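Shutting the valves: how Bingate runs at half occupancy
By Hongmei Tian, April 2025

Harpreet Doucette has managed site services at Bingate through nine seasonal changeovers. The village has 1,486 plots and a peak population of 3,000. By the end of this month 2,000 of those people will have gone to their other homes, and her department's work changes accordingly.

"People think the quiet half of the year is easier on the pipework," she said, when we met in the services office behind the Caron clubhouse. "Moving water stays in good condition. Standing water doesn't, and you get a lot of it when two thirds of your users leave inside a few weeks."

The supply at Bingate is divided into two loops. The older, Curnen, serves the plots nearest the golf course and was laid as a single ring with few branch valves. The newer one, Curna, has an isolating valve at the head of every street. Doucette can shut down an empty Curna street in a few minutes. On Curnen she has to keep the whole ring live for the sake of the handful of households that stay.

"On Curnen we flush from the far hydrant every week. We log the temperature at the start and again when it settles. If it takes too long to settle, that section goes on the list for twice a week."

I asked whether the older loop would be rebuilt. She said that a design exists and that funding has been approved for the first stretch only, from the pump house to the bowling green. Trenching is planned for the hottest part of the year, when the roads are emptiest.

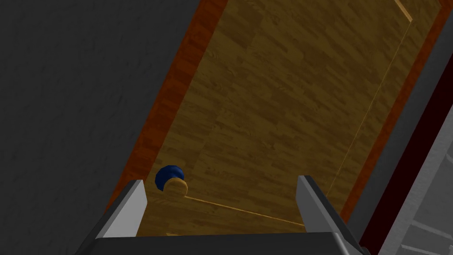
What departing residents are asked to do

The departure form has been cut to a single side. It asks for a leaving date, an expected return date, a contact number and the name of anyone holding a key. The return date matters most to the department, as it decides the order in which streets are brought back in November.

Doucette asks owners to close the stop valve, switch off the water heater and leave the fridge door propped open. She would prefer them to leave the cooling on at a high setting. "A sealed house gets very hot. Glue lets go, drawers stick, seals on the toilet cistern dry out and crack. Then the owner comes back, opens the valve and goes to the shops."

Leaks of that kind are the commonest call in the first fortnight of the season. Most are at the cistern or the washing machine hose. She recommends replacing rubber hoses with braided ones and says she has no view on the make.

Owners may book a house check while they are away. One visit covers the taps, traps, meter reading and outside walls, and takes 20 minutes. Checkers don't move furniture or open post. A written note is left on the worktop and a copy is sent by email.

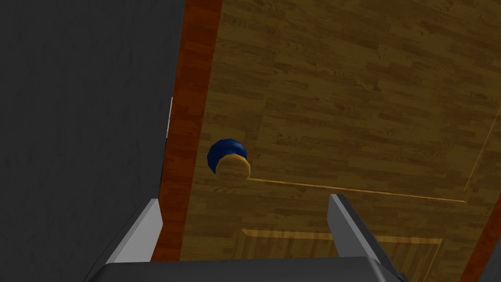
Round knob with a dark blue cap on a wood-grain panel.

The pool plant is treated separately. Two of the outdoor pools close for the summer and the indoor one stays open on shorter hours. Doucette keeps the closed pools filled and circulating at low speed, overnight, when power is cheaper. Draining them was tried once, before her time, and the shell of the west pool lifted slightly at one corner. The tiles there are still uneven.

Staffing falls as well. The day crew goes from six to four, starting at five in the morning and finishing by one. Out-of-hours calls go to a single phone, which Doucette holds on alternate weeks.

Year-round residents have complained that repairs are slower in summer. She accepted the point. "A burst gets the same response in any month. A dripping outside tap can wait a fortnight, and I would sooner tell people that at the start."

Departure forms can be handed in at the Caron clubhouse desk or put through the services office door. Owners who have already left may send the details by email.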